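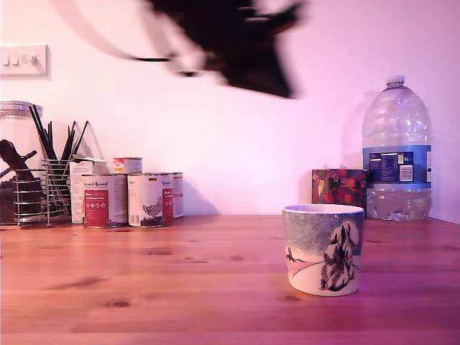 Eimear Duggan's view is that we've asked the wrong question from the start, and that a machine which tidies a table in four minutes hasn't done a chore at all, it has only moved some things very slowly in front of an audience. She wrote that in the margin of our first draft, and I've kept coming back to it, so let me try to answer her in this section.

4.2 Clearing a kitchen table

Figure 3. The table task. Cans, a patterned box, a handleless cup and a big 5L water bottle, with the gripper moving over the back of the table.

I'll own up to a soft spot for this task. It sounds like the dullest job in the house (it is!) and yet it gave us far more trouble than the shelf work in 4.1. We ran it 494 times at the Prasimdale flat between February and 18th May, using the Kallar controller throughout, and I sat through nearly all of them with a mug of tea and a clipboard.

Cans were the easy bit. They're stiff, they stand up by themselves and they don't much mind being pinched a little too hard. Cups were another matter, as you want a firm hold and a gentle one at the same time, and a painted curved side gives the depth sensing very little to go on. Large bottles were worse again – the weight changes with how much is left inside, and Obi, our planner, likes to assume that a thing weighs the same today as it did yesterday. We did try giving it a quick test lift first, which helped, though it added 18 seconds to every run and Othmane Shehata grumbled about it for a week.

Then there's clear glass and wire, which I'd happily never see again. A jar you can see through and a holder that's mostly gaps both come back from the sensors as a sort of fog, and the planner either steers miles round them or doesn't believe they're there.

So can it do the chore yet? I'd say it can do a chore-shaped piece of it, with me in the room. Eimear still says no, and she wants the timings set beside a person's before she'll budge. Those are in Table 5.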